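Ledine boardroom changes, README

12 shares 3 comments

What's in here

Working data on who sat on the Ledine board, who left, and who voted for what during the merger talks with Binow. One row per person per meeting. 800 rows. Also a folder of press clippings in plain text, 51 of them, mostly trade papers.

Started by Saeed Yazdani, who covered carmakers and parts suppliers for years and kept it all in one spreadsheet. Keith Parsons split it into files and fixed the names. If something is off by a row it's probably from the split, tell Keith.

Files

board.csv: name, seat, start, end, who put them forward
meetings.csv: meeting number, place, who was in the room, who dialed in
votes.csv: yes, no, abstain, blank
clippings/: text only, no scans
notes.txt: Saeed's notes, not cleaned up, read with care

Blank in votes.csv means we don't know. It does not mean abstain. People keep getting this wrong and then writing that half the board sat out the Binow vote. They didnt.

Sources

Company filings for the seats and dates. Meeting attendance from the minutes that came out in the shareholder suit. Votes come from the same minutes where they're given, otherwise from two press reports that agree. One report alone = left blank.

The November meeting is the messy one. Chief executive walked in with a plan to undo the share swap, chairman had a different agenda printed, and the minutes exist in two versions. We kept both, see the version column. Version B has 6 names that version A doesn't. No idea which is right. Saeed leans B.

Known problems

Sekorton had a seat as a shareholder and changed its person twice without filing anything. Those rows say "Sekorton seat" with no name.

The Yusuf unit (small vans, sold off later) had its own board. Not in here. Some clippings mix the two up, so don't just search on the word board.

Job titles are as given at the time. "Acting" gets dropped in a lot of the clippings, we put it back where the filing has it.
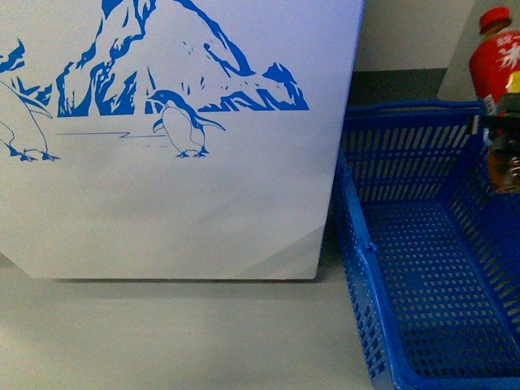

Pay is only in there for the top jobs, and only base pay. Bonus and stock numbers were in an older version and came from a slide we couldn't trace, so they're out. If you have that older version please delete the pay_extra column before you pulish anything off it.

Asked for a lot: the supplier list. 4,000 lines, separate repo, not ready.

Using it

Free for reporting and classwork. Credit Yazdani and Parsons. Quote notes.txt only after checking with Saeed, some of it is half a thought typed in a hallway.

Fixes by pull request, with a page number from the filing. No page number, no merge.

To do

- line up version A and B side by side
- dates for the second Sekorton swap
- clippings 40 and up still need bylines

Share 12
Comments 3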